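Handout 11 - Can machines do chores yet?
31 October 2022

Short version: some, slowly, in rooms they already know. Read the Sidlow notes before section, esp. the part on grasping.

Wiping a table. Sounds easy. Arm has to find the surface, press evenly, not lose the cloth, know when to stop. Glare off a glossy finish throws off depth readings, and wood grain can look like an edge or a crumb to a weak detector. Brenduneo trials: 3,386 attempts logged, 161 thrown out for bad calibraton. Don't quote a success rate from these, the scoring changed in February.
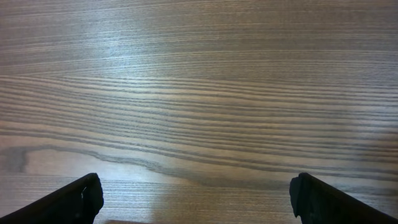
Why is folding laundry harder than stacking boxes?
Cloth changes shape every time it gets touched, so the plan made a second ago is already stale. A box stays a box.

Shop floor is further along. Same part, same bin, fixed lights. Yusof cell does one part type well, new part = reteach. Homes dont give you that.

Terms to know: grasp, compliance, recovery (what it does after a drop). Recovery is on the midterm.

For next time: Etanent reading, up to p. 145. Bring one chore you think is still out of reach + why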